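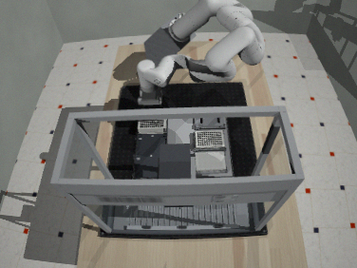

Slide 1. The arm over the table, black mat in the middle. Leave up while people find seats.

Good evening, everybody, and thank you for coming out. I know it's dark early now and there were better offers, a warm couch being one of them. My name is Rima Semaan, and for those of you who came in through the side door, the coffee is at the back and it's fresh.

(Wait for the coffee people. There are always coffee people.)

I want to talk tonight about handwritten recipes, and about how we might keep them in a way that lets somebody cook from them after we're gone. I've been at this for a good while now, first with my own family's cards and then with other people's, and at last count I have copied out 773 of them. Some are on index cards, some on the backs of envelopes, and one is on the inside of a flattened sugar box, which I'll pass around if you promise to hold it by the corners.

Slide 2. Card from the Odano box.

This one came to me from Hanan Matar, who is sitting right over there and will be cross with me for pointing. Hi, Hanan. It's her aunt's lentil soup. Read the card out loud, slowly. "Lentils, onion, the usual spice, water until it looks right, cook until done." And that is the entire card! Now, her aunt made that soup every week of her grown life, so the card was never meant to teach anybody. She wrote it down so she'd remember to buy onions.

So before I copy a card I try to find one person who ate the dish and ask that person a few plain questions. How thick was it? What was it served in? What did the kitchen smell like first, the onion or the spice? You'd be surprised how much people remember once you get them onto the smell.

(Story about the cumin if time allows. Skip it if we started late.)

Slide 3. Measurements.

A word about cups, and here I'll try to be brief, though my husband would tell you that's never happened. A "cup" on an old card is very often an actual cup, the blue one by the stove or the one with the chip. Zinash Degefa brought me her mother's bread recipe in May, and we made it 2 times from the standard measure and it was like a paving stone both times. Then she found the glass her mother had used, at the back of a cupboard, and we filled it to the line and weighed it. 152 grams of flour. We wrote that number on the copy, next to the words "Mama's glass," and we kept both.

Please keep both. If I could have one thing printed on your hands as you leave, it would be that. Don't fix the spelling, don't swap the old name of the dish for the one in the cookbooks, and put your own notes in brackets with your initials so that people can tell your voice from hers.

Slide 4. Storage.

Paper first. Take out the paper clips, take off the rubber bands, and don't laminate anything, I beg you. Plain envelopes, one card to each, in a box that lives somewhere dry, so the cabinet over the stove is out. Crescencio Campos kept his in the Westen tin for years and the bottom layer rusted onto the lid of the layer below, and we lost the second page of a very good tamale recipe. He's since pieced it together with his sisters, with a certain amount of shouting.

Then make a copy of each card, front and back. Do the back even when it's blank except for a phone number. I've traced one cousin and a butcher that way.

Slide 5. The Tosmont book.

Hold it up. This is what Zaid Fakhoury and I put together from his grandmother's cards, the oldest dated 2000 and in her best handwriting - she had new glasses that year and was very proud of them. Card on the left page, our cooking notes on the right, and room at the bottom for whoever makes it next. Mention the stain on the rice page. It's on the original too, and Zaid wouldn't let me crop it.

Questions. Repeat each one into the microphone for the back rows. Somebody will ask about secret recipes, so tell them about the Moussa sisters and the two versions of the pickles.

Sign-up sheet for the copying afternoon is next to the coffee. Ask people to print their names clearly, please, and to bring their cards in an envelope.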